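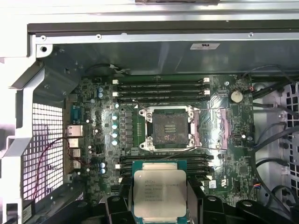
Fliltine Bench Kit for Student Robot Clubs
Item no. 3272
Sold by Rorport Education Supply
Last change to this page: Dec 21, 2025

The Fliltine Bench Kit is a set of fixtures and lesson sheets for clubs that already have a robot arm and want to give it a real job. The job is to place a processor in the socket of a desktop computer, and afterwards a memory module. Students from 13 years can follow the sheets with a teacher beside them.

We developed the kit together with the after-school club in Tolentino, which used it for its yearly project. The robot arm, the gripper and the computer are not included. Any old desktop that can lie flat on its side is good enough, and many schools have one in the storage room.

What is in the box
Fixture plate with raised holders, 3D-printed, gray
Print files for the plate, so you can change the holders
Lesson sheets, printed and as a file
Score sheet for the Ledotton Cup, assembly class

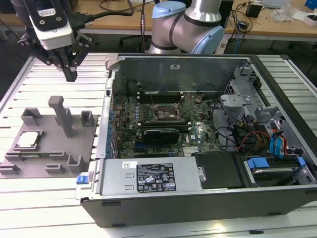 Fixture plate next to the open computer, processor in its pocket.

The plate should be fixed to the same table as the computer. If one of them moves by a small distance, all taught positions must be taught again. Our advice is to mark the corners of the computer case with tape on the first day.

How the lessons go
In the first lessons the students only move the arm by hand and save positions. Then they pick the processor from the plate and put it back, many times, slowly. The socket comes after this. Please use a board that you can afford to lose, because the pins of a socket bend very easily and the repair is difficult. The metal frame of the socket must be open before the arm starts to go down.

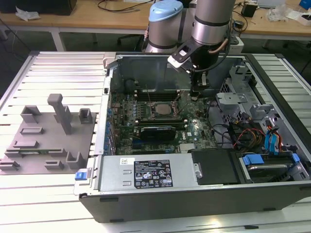 Arm over the memory area, with a processor in the socket.

For memory modules the students need more patience. The module must stand straight over the slot, and the latches should be opened by hand first. A gripper with thin fingers is easier to use between the slots.

Good to know before you order
The holders fit our training parts list, which is on sheet 1. For other parts you must change the print file. Orders placed before April are sent in time for the Ledotton Cup.

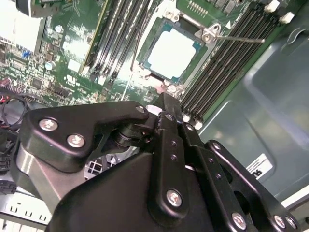

Kumaresan Fernandes wrote: We have had the kit for one school year. The sheets are clear, but lesson 4 is too long for one afternoon and I divided it in two. I would also like a second plate in the box, so that one group can prepare while the other group is at the arm. My students printed one themselves and it fits well.

Thank you for this comment. A second plate can now be ordered separately, please write the item number of the kit in your message.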